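Storatel Business Mobile Support - Ticket 2532
Handsets drop mobile data after firmware update, Estham office 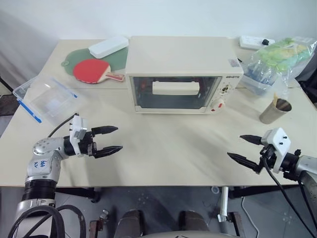
Countertop toaster oven with round lower knob

Status: Resolved
Priority: High
Product: Fondetti handset, business edition
Customer: Phan Logistics, Estham
Assigned to: Keir Munro, Mobile Device Support

Summary of the problem
The customer reported that company handsets lost their mobile data connection shortly after the November firmware was installed. Voice calls and text messages were not affected. The signal indicator showed full strength, but no web page or mail would load. Turning airplane mode on and off restored service for a few minutes, after which the connection was lost again.

The customer has 349 handsets under contract. All of them received the update through the managed release channel. Handsets held back on the earlier firmware continued to work normally in the same building.

Initial response, 9:10 a.m.
The customer was asked to confirm the following on one affected handset:
Mobile data is switched on for the primary SIM.
Data roaming is switched off.
No data limit has been set by the user.
The access point name matches the one in the Storatel welcome letter.

The customer confirmed the first three items. The access point name was correct when viewed in Settings, but the entry appeared twice in the list. Both copies carried the same name and could not be deleted from the handset.

Update, 11:35 a.m.
Device logs were received from 3 handsets. Each log shows the handset opening a data session with the first entry, then closing it and opening a second session with the duplicate. The network accepts the first request and refuses the second. The handset does not return to the first session until the radio is restarted.

The customer asked whether the SIM cards should be replaced. Replacement was not advised at this stage. A SIM card taken from an affected handset was placed in a handset with the earlier firmware and held a data connection for the full length of the test.

Update, 2:20 p.m.
The fault was reproduced on a test handset. The duplicate entry is written when the update is installed on a handset that already has an access point profile pushed by the management server. Handsets set up by hand do not receive the second entry.

A reset of network settings removes both entries, but the managed profile is written again at the next check-in and the fault returns. Customers should not use this method. It also erases saved Wi-Fi networks and paired Bluetooth devices.

Workaround
1. In the management console, open the profile assigned to the affected group.
2. Remove the access point section and save the profile.
3. Wait for the handsets to check in. Handsets without mobile data must be connected to Wi-Fi for this step.
4. Restart each handset.
5. Confirm that a single entry is listed under Access Point Names.

The customer applied the workaround to a pilot group and reported stable data service - including on handsets that had failed repeatedly in the morning. It was then applied to the remaining handsets.

Resolution
A corrected firmware package was placed in the managed release channel and installed by the customer. The access point section may be restored to the profile once every handset in the group is on the corrected package. The maximum profile size of 4000 characters is unchanged.

Closing note
The customer confirmed normal service and agreed to closure. If the fault returns, reply to this ticket and attach a new device log. Please do not open a second ticket for the same handsets.

Keir Munro
Mobile Device Support, Storatel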